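Wedine Labs
@wedinelabs

We've had the Trindov bench kit on loan for 25 days and it goes back tomorrow. Long thread with notes for anybody thinking of buying or renting one. We paid the normal rental price and Trindov hasn't seen this before posting.

1/ What you get: two arms, two grippers, a wrist camera for each arm, a control box, power supplies, clamps, and a license for Zulov, the software that runs it all. No table. No computer either, so budget for one with a decent graphics card if you plan to train anything on it.

2/ What we wanted it for: tabletop sorting and tidying with ordinary desk stuff. We do small contract jobs and we needed to know if a kit at this price could replace the single arm we've been using for two years. I'll get to the answer but it's a mixed one.

3/ Setup. The quick start card says 60 minutes. It took us most of an afternoon. The arms were fine. The time went into the camera drivers, which wanted an older version of a library than the one Zulov had just installed. Support answered the same day with a fix. They should put that fix on the card.

4/ Clamps are good. We tightened them on the first day and checked them every week after that, and never found any play. If your table has a thick lip, measure it first. The jaws open to 47 mm and that's it.

5/ Cables are my biggest complaint on the hardware side. The camera lead leaves the wrist and comes back down the outside of the arm in a big loop. If you tie it close, it pulls when the wrist rolls. If you leave it long, it can catch on things. We ended up with one tie low on the arm and nothing above it.

6/ Trindov sells a sleeve for this as an extra. We didn't order it so I can't tell you if it's any good. At this price I think it should be in the box.

7/ Grippers next. The fingers are pointed and come to a narrow tip, which I wasn't sure about when we unpacked them. I've come around. They get under the corner of flat things much better than the wide pads on our old arm. Thin, floppy and flat is where most of our old failures came from.
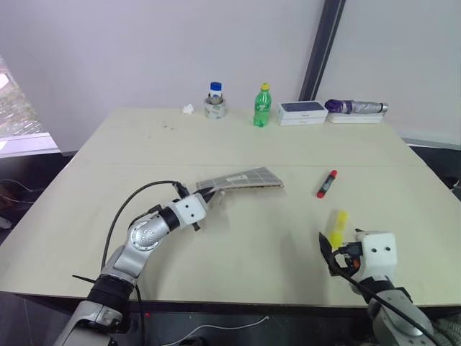
8/ The tradeoff with narrow tips is rotation. Grab something long away from its middle and it will swing on you. Pens are the worst for this. You can slow the lift down, or bring in the second arm to steady the other end. Both work. Slowing down is less effort to program.

9/ Grip force is set on a scale in Zulov and the default is too strong for soft packaging. We turned it down on the first day and left it down. The setting doesn't survive a firmware update, so write your number on a piece of tape and stick it to the control box. We lost a morning to that one.

10/ Wrist cameras. Sharp enough up close, slow to adjust when the light changes. Our bench is next to a window and on bright days we could see the exposure hunting for a second or so whenever an arm turned that way. Locking the exposure fixes it until the sun moves. A blind would fix it better.

11/ We also put a third camera up high looking down over both arms. You'll want to do the same. The wrist views alone don't tell you where the other arm is, and neither arm can see the back of the table once it's reaching low. The kit has a spare port for it, and Zulov picked up our old webcam without any fuss.

12/ Zulov itself. Recording is easy. Press the pedal, do the task, press the pedal. Every run gets saved with both arms and every camera lined up in time, and I never found one out of step. That part is better than anything we've built for ourselves.

13/ Reviewing the runs is not so easy. You can only open one at a time, the list sorts by file name and nothing else, and there's no way to mark a run as bad except by deleting it. We kept a spreadsheet next to it. I've asked for a "bad" flag and was told it's planned.

14/ Collision checking between the two arms works, and it's cautious. It will stop both arms when there's still a hand's width between them. You can tighten the margin in the settings. I'd leave it alone for the first week while everyone learns where the arms like to go.

15/ When it stops, it stops where it is and holds. Good. To get going again you have to clear the warning on the control box and then again in the software, in that order. Do it in the other order and you get to restart Zulov. It's in the manual, on a page we hadn't read.

16/ Noise: low. You can hold a normal conversation next to it. The fan in the control box is louder than the arms. Ours sits under the bench and that's enough.

17/ Reach is fine for a desk-size table if you mount the arms on the long side. They get to the far edge, but they're stretched nearly straight by then and the motion gets less smooth. We kept the working area to the near half and the middle and used the back for things that were waiting their turn.

18/ Surface matters more than I expected. A plain light tabletop gave us cleaner camera images than the dark mat we tried first. The mat did have more grip under flat items, so there's something to be said for both. We went with plain.

19/ We also looked at the Choo two-arm set in January, so a quick comparison. Choo has neater cables and a nicer case. Its gripper opens wider. The recording software is a long way behind, and the wrist cameras are sold separately. If you only need to move boxes, I'd look at Choo first. For small mixed objects I'd pick Trindov.

20/ Rental terms were simple. Flat monthly rate, return shipping included, and part of the rent comes off the price if you buy. Keep all the foam. They want it back in the original case and the arms only fit one way.

21/ Things I'd ask Trindov to change: include the cable sleeve, keep the grip setting through updates, add sorting to the run list, fix the driver note on the card. None of that is hard and none of it would have stopped us using the kit.

22/ So are we buying? One set, yes, and keeping the old single arm for the heavier jobs. The Trindov arms aren't made for weight and the spec sheet says so plainly. Anything bigger than a full drink bottle goes to the old arm here.

23/ A few people have asked for our settings. I'll post the grip and exposure numbers in a reply once the kit is packed. They're for our bench and our light, so treat them as a starting point.

24/ Prices have changed since we signed. The ones on their rental page are current as of 5th May. Ask them about the academic rate if you qualify, because it isn't listed anywhere I could find.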